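Workshop Tips: Taping Out a Bench for the Udberg Tabletop Sorting Kit

Notes on the surface, the grid and the cables. They apply to the two-arm version; the single-arm version needs half the table and the same care. A square of blue tape is easy to find from either side of the bench, and kraft paper costs little to replace.

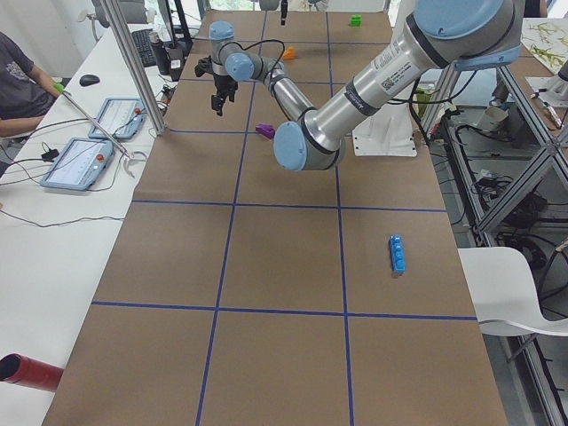 Covering the table

The kit from Akent ships without a work surface. Use plain brown kraft paper. Cut it long, lay it flat overnight, and tape the short ends first. Small wrinkles do no harm under blocks. A ridge taller than a coin will tip a narrow part, so press those out.

Marking the grid

Run the lengthwise strips first, then the crosswise ones. The manual asks for cells 300 mm on a side. Squares that are a little off are acceptable if the corners are entered in the software as measured. Low-tack painter's tape lifts cleanly from paper for a week or two. After that it takes the top layer with it.

Choosing test parts

Start with plain blocks in strong colors. Add a studded building brick once the blocks are picked reliably. Set each part well inside its cell. Parts placed on tape confuse the sorting routine in version 127 of the software.

Pendants and cables

Keep the teach pendants on a separate desk beside the table, within reach of a seated person. The red stop button must stay clear of cables, mugs and keyboards. Leave slack at the wrist of each arm and check it through a full turn before raising the speed.

Upkeep

Change the paper when the gripper fingers begin to scuff it. On our bench that came after just over 1,000 picks. Wipe the fingers with a dry cloth. Solvent softens the pads.

Price and verdict

The two-arm mounting and software kit is $1,871 from Pavonley, arms not included. Setup instructions are clear, except for the page on cell corners, which gives them in the wrong order. Enter the near left corner first and go clockwise. Replacement finger pads are sold in pairs.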